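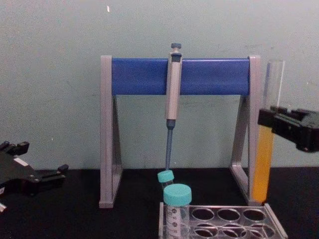
I spent most of June teaching two robot arms to do things I learned in my first week as a lab tech. Boglárka Jakab runs the project at Rarkton and she wanted someone on the controls who had done bench work before. I have done plenty of bench work. I had never driven a robot.

The way we do it is by remote control. There is a pair of leader arms on a desk, and whatever I do with those, the real arms do at the bench. The computer records the motion and what the cameras see, and later a model is trained on it. One run through a task is a demonstration. The plan for the tube task was 700 demonstrations, split between me and Peadar Scanlon, who works the early shift.

My first 60 were thrown out. I was working the way I work with my own hands, which is fast and with a lot of small corrections I don't notice making. On the recording it looks like dithering. I would approach a tube, back off a little, turn the wrist, come in again. Boglárka played a few of them back for me and asked what the robot was supposed to learn from the backing off. I didn't have an answer.

So I slowed down. I decide where I'm going to grip before I move, then go there in one motion and close. If I'm holding something in one gripper, I park the other one and leave it alone until it has a job. That was hard to get used to, because my idle hand always wants to be doing something.

Test tubes are the worst part. You can't feel anything through the controls we have, so you judge the squeeze by looking. I like to take the tube above the liquid line where I can see what's in there, and I keep it upright the whole way. Peadar grips lower. We argued about this and Boglárka told us both to keep doing what we were doing, since she wants some variety in the data. What she doesn't want is one person doing it two ways depending on how tired they are.

The pipette stand took me longer to get comfortable with than I expected. It's a plain bar on two legs, but from the wrist camera everything comes in at a slant and you lose track of which leg is nearer. I clipped it a lot in the first few days. Now I check the wrist view before I go anywhere near it.

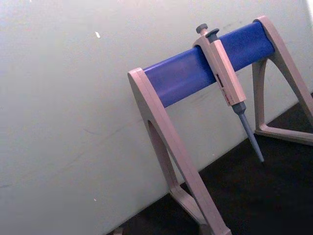
The pipette on its stand, from the wrist camera. No tip on it.

We keep our notes in a folder on Arkivgate, one line per bad run. Mine mostly say "bumped stand" or "closed too early." Peadar writes whole paragraphs. His are more useful, and I've started copying him.

Four hours at the controls is my limit. After that my forearms ache and the runs get sloppy, and sloppy runs have to be sorted out by someone later, usually me. I take a break at 2 and walk over to Farkas for a coffee.

Next on the list is lifting the pipette off the bar and hanging it back up. Taking it off seems fine in practice runs. Putting it back is where I keep missing, so I expect to be at that one for a while.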